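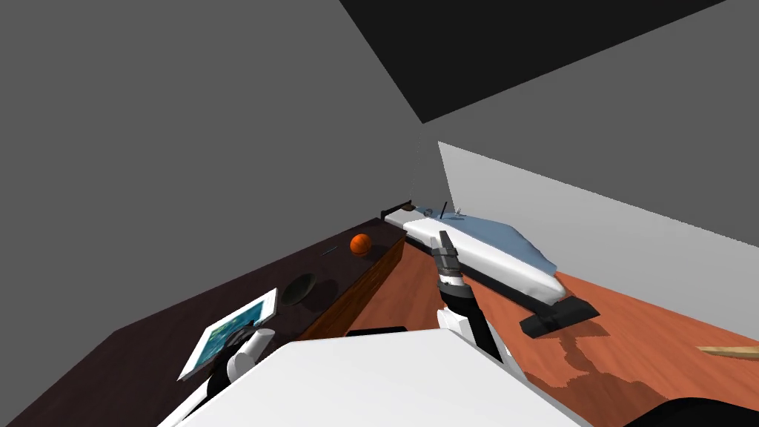 Rimmont Limestone Pavers

Rimmont pavers are sawn at our Droltby yard and sold by the pallet. Each pallet covers 60 square feet and weighs 3,620 lb. Check that your forklift is rated for 4,000 lb. Edges are sawn or tumbled. Seal before grouting.
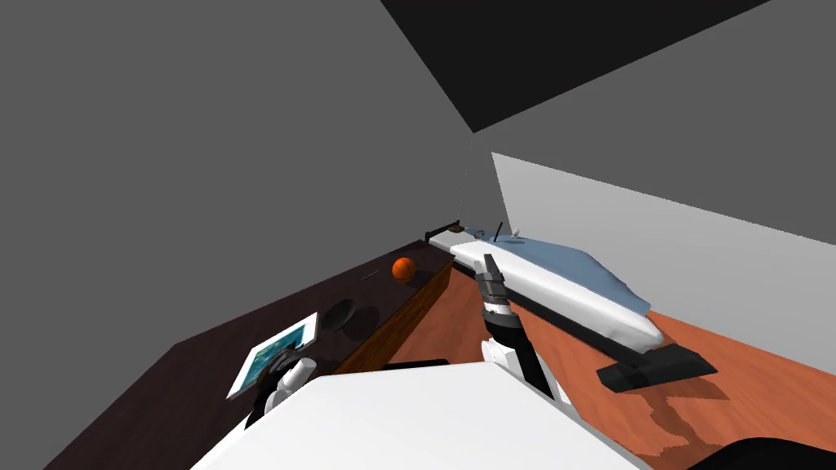

Bositville Landscaping: We laid the tumbled ones on a pool deck and they took the sealer evenly. Order an extra pallet if you have curves to cut.

Lead time is 7 working days. Nic Aodha setting mortar is stocked at the same yard, in gray or white.

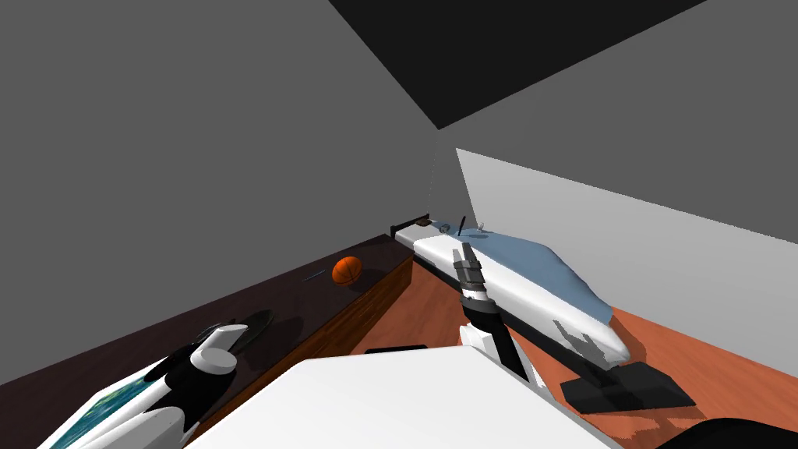 Basketball on a dark countertop with a wood-grain front

Pallets are not split.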